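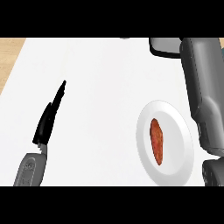
8th September

Good session today, best one since we moved over to the Celtesach scene! Wanted to get it written down while it's fresh, and before the settings drift again.

Task is still "plate the food, then hand the plate across". Two arms, white table, one round plate, one reddish-brown item that the asset list calls "main_03" and everybody in the room calls the sausage. All in sim for now. The real table comes later in September if the Ravberg mounts turn up.

Set-up for the record: left arm driven from the left leader, right arm from the right leader, no scaling on the wrists, translation scaled down a touch so small hand movements stay small. I tried one-to-one first thing and it was lively but horrible. You breathe and the finger goes through the table. With the scaling on it feels lovely, almost like holding a pair of kitchen tongs that happen to be in another room.

Recorded 118 demonstrations. Threw out 17, mostly from before lunch. Reasons, as far as I noted them:

Plate nudged by the right forearm on the way in. This is the big one. The plate start position sits so close to the right arm that there is hardly any room to come round it, and if you bring the elbow in before the hand you sweep the whole lot sideways. After I started lifting first and turning second it almost stopped happening.

Food item squeezed out of the fingers. The contact is better than last week but it still pops out if you pinch near the end. Grip it at the middle, close slowly, wait a beat, then lift.

Leader dropped out. Two of these, both on the left, both when the cable was pulled tight over the chair arm. Have taped it to the desk. Proper clip would be nicer.

The rest were just me being clumsy, and I'd sooner bin them than teach the arm to be clumsy too.

Things I want to remember about how to do the demonstrations. Start every one with the left gripper well back from the plate, with clear table between. I had been creeping closer and closer to save time, and when I replayed the first batch in Stirkeo you could see it: the start poses bunched up in one corner and the approach was barely there. The policy needs to see the approach. So, reset properly, even when it's boring. Vary the food angle a bit each time too. Left to myself I lay it lengthways every single time and then wonder why the thing only knows lengthways.

Also, pauses. I hadn't realised how much I dither over the plate. On replay there are long stretches where both arms hang there while I make up my mind. Trimmed the worst in the Seok editor, but it's far easier to know what you're going to do before pressing record. I've started running through the motion once with my hands in the air (looks daft, works well).

Trained a quick one over the afternoon on the clean set, nothing fancy, mainly to see if the data was any good. Ran it 20 times from fresh starts. It reached the plate far more often than I'd dared hope, and there were a few where it picked up, paused, and set down so neatly that I cheered out loud. When it goes wrong it goes wrong in my style – same wobble at the wrist just before closing. Very odd to watch your own bad habit played back by a machine. Have to say I love this part of the job.

Lighting: left as it was. The table is very pale and so is the plate, and the rim gets a bit lost from the fixed view. I don't think it matters much for the arms I'm driving by hand, but it might for the policy, which has only the pixels to go on. Would like to try a darker tabletop as a second variant and mix the two. Should be a small change in the scene file.

To do
Clip for the left leader cable.
Darker tabletop variant, then a short batch on it.
Move the plate start a little further from the right arm and see if the nudges go away by themselves.
Someone else to record a batch, please! All of today's are mine and it shows. Leaders are set up and calibrated – just don't touch the translation scaling.
Check the export from Stirkeo keeps the gripper channel at full rate. It looked steppy on one replay, possibly only the viewer.

Data is in the shared folder under today's date, discards in their own subfolder with a note each.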